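Nelside parts shop trades cardboard for steel bins

03/10/2019

The Plulbridge parts shop in Nelside has finished moving its small molded pieces out of cardboard cartons and into open metal bins, a change that staff first asked for in January.

The shop sorts and repacks plastic pieces for toy makers and classroom suppliers. Until this winter the pieces sat in 123 cartons stacked along the back wall. Cartons got damp at the bottom, split when they were lifted and had to be thrown out every few weeks.

The bins came secondhand from Granström, a bakery equipment dealer that was clearing its yard. Plulbridge paid $300 for the lot – less than it had been spending on new cartons each quarter. They are made of gray metal with sloping sides and a tall back panel, and they show their age. The metal is scratched and scuffed, and on one of them a band below the back panel has worn down to a silvery shine with dark, flaked patches along its lower edge.

"We washed them and put them to work," said Gunvor Bråten, who manages the floor. "I didn't see the point of painting them. The pieces would have rubbed it off by summer."

Small round holes in the floor of a bin are being left open. Bråten said they let the dust out when a bin is rinsed, and the pieces kept in it are too big to fall through.
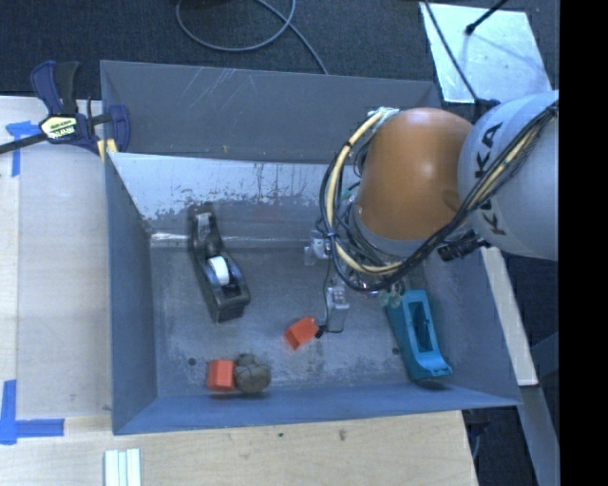
What changes for customers

Orders are still packed by color and size, and prices stay the same. The minimum order drops from 15 bags to 2, which the shop said it can now manage with its new layout.

Customers who send back mixed pieces for sorting should label each bag with the order number. Returns without a number will be held at the front counter.

Tormod Hovland, who buys for the school supplier Braltine, said he had asked for smaller orders for a long time. "A classroom doesn't need a pallet of blocks," he said. "Now I can get a couple of bags and come back if they want more."

The counter in Nelside keeps its usual hours. Leftover cartons in good shape are free to anyone who wants to pick them up.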